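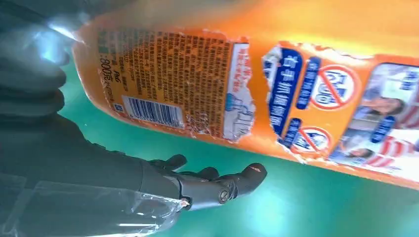
Orange bottle, label half gone.

2022-11-19

Well, the car passed 135 thousand miles this morning, somewhere between the Tarkham exit and the gas station with the broken air pump, and I missed it. I'd been watching the odometer all week like a kid waiting for a birthday, and then a truck threw slush all over my windshield and by the time I'd cleared it I was already one mile past. I said happy birthday to the dashboard anyway.

The squeal is still there. It only does it for the first couple of minutes, and only when I turn left out of the driveway, so of course when I took it to the shop on Morrison it was quiet as a mouse. The guy drove it around the block, came back, shrugged, and said it was probably the belt. Probably! He wanted 200 dollars to do the belt and the tensioner together. I said I'd think about it, and I have been thinking about it all day, mostly while turning left.

Here's my trouble. I bought this car in August knowing it needed things. I had a list. The list had brakes on it, and wipers, and the back window that goes down fine and comes up when it feels like it. I've done the brakes (well, I paid for the brakes) and I've done the wipers, and now the list is longer than it was when I started. There's the squeal. There's a rattle under the passenger seat that could be the exhaust shield or could be a pen. The trunk light stays on if you don't slam the lid, which I found out the hard way two weeks ago with a dead battery in the grocery store parking lot and a whole bag of frozen peas.

So this afternoon I decided to have a look at the belt myself. I watched a video first, and the person in the video had a clean, roomy engine with all kinds of space around it, and mine has a gap I can get two fingers and a flashlight into. What I could see of the belt looked shiny along one side and had some little cracks in it. I don't know how many cracks is too many. The manual says to "inspect periodically," thanks very much, and then spends a page and a half on how to fold down the cup holder.

I priced the part when I came in. The Trokard one is 34 dollars and the store can have it tomorrow. There's a cheaper Jirklow one but the reviews were all over the place, and one man had written four paragraphs about his that I read from start to finish with my coffee going cold. I think I'll get the Trokard. Whether I put it on or pay somebody to put it on is a question for a warmer day – my hands were numb after ten minutes out there and I dropped the flashlight down into the engine and had to fish it out from underneath with a coat hanger, lying on a flattened box, with the neighbor's dog watching me through the fence the whole time.

I did get some useful things done. I topped up the washer fluid, the blue kind that's good for the cold. I checked the oil, and it was down a little but nothing scary, so I put in half of what was left in the bottle and wrote it in the notebook. I also checked the tires with my own gauge, seeing as the one at the gas station is hopeless. The front left was low again! Same one as last month. It could be a slow leak at the valve, or a nail, or just the cold weather. I sprayed soapy water on the valve and stared at it and saw maybe one bubble. Maybe. I pumped it up and I'll look again in a few days before I get myself worked up.

The heater is wonderful, I should put that down too. I complain so much in here that anyone would think I hated the thing. It warms up before I'm out of the neighborhood, and the seat heater on the driver's side works even though the button doesn't light up. On the drive home tonight it was dark and sleeting and I had the radio going and my feet were toasty, and I thought, all right, we can do another winter, you and me.

I still want to find out what the old car was worth at the end, because I have a feeling I got taken on the trade-in. The papers are in the hall closet somewhere under the Christmas lights. Not tonight though.

To do: order belt, call about the window, look at that tire again, find the other glove. And move the snow brush from the trunk to the back seat, because the trunk was frozen shut this morning and I scraped the windshield with a library card.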